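27 Nov 2023

Moving the snails to the bigger tank

I have kept nerite snails for two years now, and until this autumn they lived in a small tank on the kitchen shelf in Rikisby. It holds only 19 litres, and I was always a little ashamed of it. In March I bought a used tank from a man in Curnwood. It holds 111 litres and has one scratch on the back glass, which I can live with.

First I had to let the filter run. I wanted to be patient this time, so I waited until the test showed no ammonia and no nitrite for seven days in a row. My tap water is quite soft, and soft water is bad for the shells. I put a piece of cuttlebone behind the big stone and after that the hardness went up slowly.
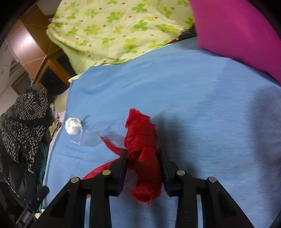 The snails themselves were easy to move. One must not pull them straight up from the glass, because the foot can be hurt. I slide them gently to the side with a plastic card until they let go. Ukora, the oldest one, took a long time - she has the darkest shell and she holds very strong. In the new tank I put every snail down with the opening to the bottom, as nerites sometimes cannot turn over alone.

They have now started on the brown algae at the front. Of course there are also the small white eggs on the wood, which do not hatch in fresh water and do not come off either. I tried an old toothbrush, without much success.

Next I would like to add some moss, and maybe shrimps in the spring. If you keep nerites and shrimps together in soft water, please write to me how it goes with the shells.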